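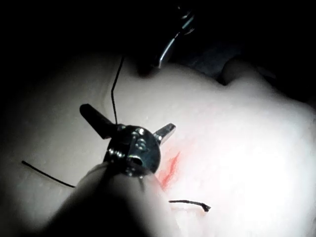 Rawat's Cuvau is a library and cue-fitting tool for sound editors working to picture. It runs inside the workstation as a plug-in and searches effects by material, weight and type of movement instead of by file name. That approach matters most on close-up inserts with little or no usable production sound. Take a surgical instrument with two metal jaws, one longer than the other, on a glossy round joint, in front of something soft and tissue-like. A search for "metal" returns everything from cutlery to scaffolding. Cuvau lets the editor ask for small hinged metal, light contact, dry room, and then layer a soft surface underneath.

The supplied library holds 2,979 recordings, all mono, at 24-bit and 96 kHz. I tested it over two episodes of a factual series at Brusitz, on the dialogue stage's second workstation, with the house library indexed alongside it. The first index took 55 minutes and could not be paused. Later scans only look at changed folders and finish before the session has loaded.

Search quality is good on hard effects. Latches, clamps, hinges and switches came back in a sensible order, and the first page usually had something I could cut. Cloth is weaker. The tags do not separate heavy cotton from canvas, and several leather recordings are filed under both "cloth" and "movement" with no way to exclude one.

Cue fitting works by placing a marker on the action and dragging a result onto it. The plug-in finds the transient and lines it up. On single hits it was accurate to the frame every time I checked. On double hits, such as a catch that clicks and then seats, it picks the louder transient, which is often the second. There is a manual override, three menus down. It should be a key command.

The layering panel handles up to 12 sounds per cue, with separate pitch, level and start offset. Pitch shifting is clean to four semitones either way and grainy beyond that. Renders keep the original file name in the metadata – useful when a supervisor asks for the source of a sound in the mix.

Eduardo Gouveia, who mixed both episodes, asked for handles on every render. The default is none, and the setting resets when a new session is opened. Rawat lists this as a known fault.

Against Plivance, which we have used for some years, Cuvau is quicker to search and slower to export. Plivance also reads surround files, and Cuvau folds them to mono without a warning. Check this before indexing an ambience collection.

Works well: hard effects search, single-hit alignment, source metadata.
Needs work: cloth tags, render handles, surround support, index cannot be paused.

Version tested: the August release, single-seat license.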